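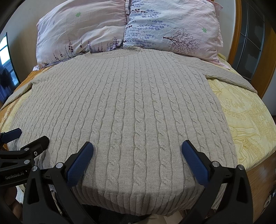 How should I fold a heavy cable-knit sweater?
Lay it face down on something flat, bring both sleeves across the back, then fold the bottom up to the neck in thirds. A bed works better than a table, and much better than your knee.

Can I just hang it?
You can, if you'd like it to become a dress. Knits this heavy stretch from the shoulders, and the hanger leaves two little horns that everyone at work will notice before you do.

How do I wash one?
Read the label first. If it allows hand washing, use cool water and a small amount of wool detergent, squeeze gently, and roll it in a towel. Dry it flat. Wringing is for mops.

My Gindon pullover has pilled under the arms. Is it defective?
It has met your arms. Go over the pills with a sweater comb, lightly, and stay off the raised cables. We don't replace sweaters for pilling, though Adelino Esteves at the repair desk will listen politely.

Do you fix snags?
We do, including on sweaters bought elsewhere. Don't cut the loop. Put the repair number on your package (ours look like G-429) so it doesn't join the pile of anonymous cardigans.

When should I put sweaters away?
Whenever it gets warm, clean and fully dry. Moths like last winter's soup as much as you did. Most of our customers get theirs back out in October.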